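19 July 2022
By a second-year student, Department of Geography, Ustville College

Who Still Goes to the Market? A Term Project on the Covered Market at Clalness

Background

Clalness has had a covered market since before the railroad, and for most of that time people have been announcing its death. I read a good many of these announcements in the library at Ustville. The market was finished off by the department store, then by the supermarket, then by the bypass, and most recently by phones. It opens at seven in the morning regardless.

My project set out to ask why. The course asked for "a small study of a local economic activity, with original fieldwork," and I chose the market partly out of interest and partly because the bus stops outside it. My first proposal was a study of the Sudovard ferry terminal, which my tutor returned with the single comment "when would you sleep?"

Method

I visited the market over one October and again in spring, and spoke to 17 stallholders. I had planned to use a printed questionnaire. It ran to two pages and had boxes to tick, and the first stallholder I gave it to wrapped a cauliflower in it. After that I asked my questions out loud and wrote down the answers on the bus home, which has done nothing for my handwriting but a great deal for my response rate.

The questions covered how long the stall had been in the same hands, where the goods came from, what share of customers were regulars, and whether the stallholder expected to be there in ten years. I also made a rough plan of the hall, marking which stalls sold food and which sold everything else. The plan is in the appendix. It is not to scale, and the fish counter has ended up larger than the main entrance.

I did not interview shoppers in any organized way. I tried it for one morning. People carrying eggs do not want to talk about retail geography.

What the stalls sell

The hall divides, more or less, into a wet end and a dry end. The wet end has fish, meat, cheese and greens, and a drain down the middle that everyone has learned to step over. The dry end has cloth, buttons, secondhand paperbacks, kitchenware, batteries and one stall that sells only brushes. The dry end is the one people predict will go first. Nobody I spoke to there agreed, though several were confident about the stall next to theirs.

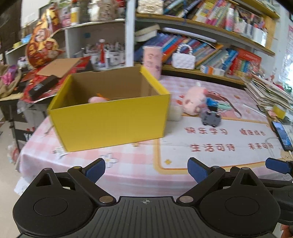 Stallholders at the dry end rely far more on display than those at the wet end, and it took me a while to see it. A fishmonger puts out fish, and the fish does the rest. A person selling zippers has to work harder. Most of them have settled on the same two tools, a cheerful cloth and a loud box. The cloth is usually checked, much like the pink, white and lavender one in the photo, and the box is anything open at the top and bright enough to be noticed from the far aisle; a big yellow cardboard one does the job nicely, and it doesn't matter that the inside is plain brown. Things sold out of a box are assumed to be a bargain. One seller told me she had moved the same gloves from a rack to a box, at the same price, and had to reorder.

Prices at the dry end are mostly round numbers, and haggling is rare. I had expected haggling. I had a paragraph ready on it. When I asked about it, I was told that haggling was for vacations.

Regulars

Almost everyone said that regulars kept them going, but they meant different things by the word. At the cheese counter a regular comes every week. At the brush stall a regular is someone who came back after the first brush wore out, and the brushes are good, so this can take years. I had intended to put these figures in a table and compare them. I now think the table would have been nonsense, and I have left it out, with some regret, as it was going to have shading.

The more useful finding was about errands. Stallholders at both ends described the same kind of visit: a person comes in for one thing, usually food, and leaves with something from the other end of the hall. The button stall depends on the potatoes. This means that the two halves of the market cannot sensibly be judged apart, which is what the Cordero retail plan does when it proposes keeping the food and replacing the rest with seating. The plan contains a drawing of the seating. Everyone in the drawing is holding a coffee, and there is no sign of where they bought it.

Rents and the roof

Rents are charged by frontage, so a deep, narrow stall is cheaper than a wide, shallow one. This explains the layout of the dry end better than any theory I found in the reading. Stalls run back a long way and the best stock is at the front.

The roof leaks in 2 places. Both are well known and both have buckets. I asked several stallholders whether the roof put customers off, and they seemed to think the question was rude. One said the buckets had been there longer than he had.

Problems with the study

The sample is small and leans toward people who like to talk. The quietest stall in the hall, which repairs watches, is represented by a nod. I also bought something at nearly every stall, which may have made the answers friendlier than they would otherwise have been. I now own four brushes.

Findings

The market is held together by mixed errands, cheap depth and the habits of a few very loyal customers. Asked about the next ten years, most stallholders expected to stay. Those who did not were planning to retire, and in each case somebody in the family was already being shown how to put up the shutters. I would like to go back in a second October and ask the ones being shown.

The fish counter on the plan will be corrected before the final copy is bound.

Comments (3)

buttontin
My aunt had the wool stall by the side door for years. You are right about the potatoes. When the greengrocer was off sick she might as well have stayed home.

ferryside
Would have read the Sudovard terminal one too.

m_from_the_hill
Which stall has the brushes? I went in twice and came out with cheese.

More student reports

Bus shelters of Ustville: a survey of who stands where
Allotment waiting lists and how people get off them
The Sudovard ferry timetable, summer and winter
Street names in Clalness that no longer lead where they say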